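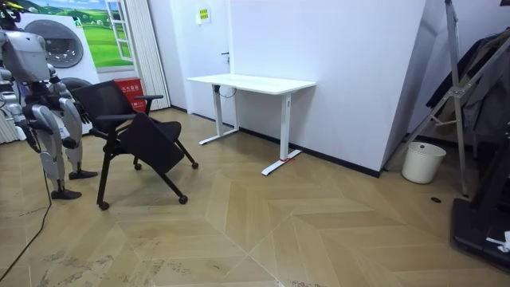 When I wrote to you in June I promised the Kunham trial would be doing proper room work by winter, and I'm glad to say it is. Chairs are the big one. Our training rooms get turned over between bookings, and the turning over has always been a person bending, shoving and folding for the best part of an hour before the first kettle goes on. We started the robot on the folding-seat chairs on castors, with the seat tipped up and the mesh back towards it, and for a machine on two legs a chair that wants to roll away is a fairly rude introduction! You'll also notice the cable running off across the floor. That is still a sore point with the team, who have to remember to step over it, and I'll come back to it under money.

First, the numbers you asked for. We set ourselves 1000 logged chair moves by the end of this period and we finished on 1113. A "move" means the chair ended up where the room plan wanted it, with no one touching it. Attempts where one of us stepped in are kept on a separate sheet, and Beverley Haworth will send you that with the accounts. I'd ask you to read the two together, as the first looks a good deal rosier on its own.

The stacking chairs have been slower going. They have arms, so there is something decent to hold, but the arms are also what catches on the next chair along. Collado, who supply the control software, changed the approach so that one hand takes hold first and the other comes in after, and the team say it looks much less like a wrestling match.

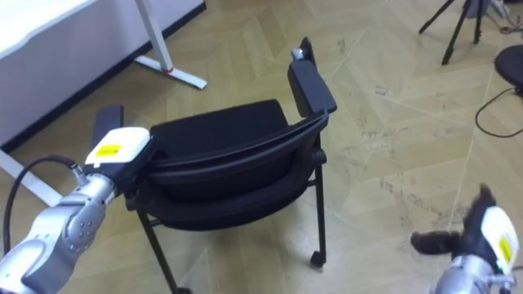 Left gripper at the armrest of a stacking chair, Kunham.

Now, the people. There are 13 of us on the rooms team and I won't pretend everyone was keen. The early worry was hours, and I put it in writing that nobody's contract would change during the trial. That helped more than any demonstration did. What has changed is the shape of the morning. Whoever is on the early shift now does the room plan at the desk, walks the floor for bags and trailing leads, and then stays close by with the stop button. Two of the team have taken to it and want more training. A couple of others find the standing and watching duller than the lifting (fair enough, I do too) and we've begun swapping people over halfway through a shift, which was their idea.
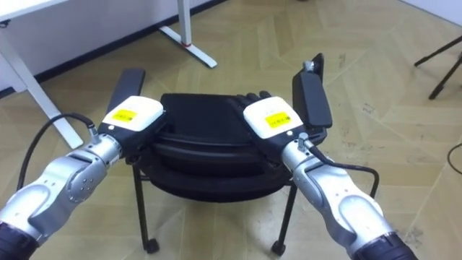 We also had to be blunt with ourselves about pace. A person who knows the room is still quicker, by a long way, and on days with a short gap between bookings we don't use the robot at all. Where it earns its place is the long gap after lunch, when the team can get on with deliveries and the repairs list that used to roll over from week to week. Sore backs are mentioned less at handover, though I have no figures for that yet and would rather not guess.

Money. We are inside budget apart from the floor. The herringbone planks scuff, and Clasero have quoted for a tougher finish in the two rooms we use most. I'd like to move roughly £900 across from the travel line to cover it. The cable is the other item: Lonska can offer a different arrangement, but their price came in late and I haven't had time to pick it apart.

Still to do before the next report:

Finish the stacking chairs, four to a row
Write up the early shift duties as a proper job sheet
Agree who holds the stop button when we're short-staffed
Get a second quote for the floor

Do ring if you'd like to come and see a morning changeover. Early is best, and there's parking round the back.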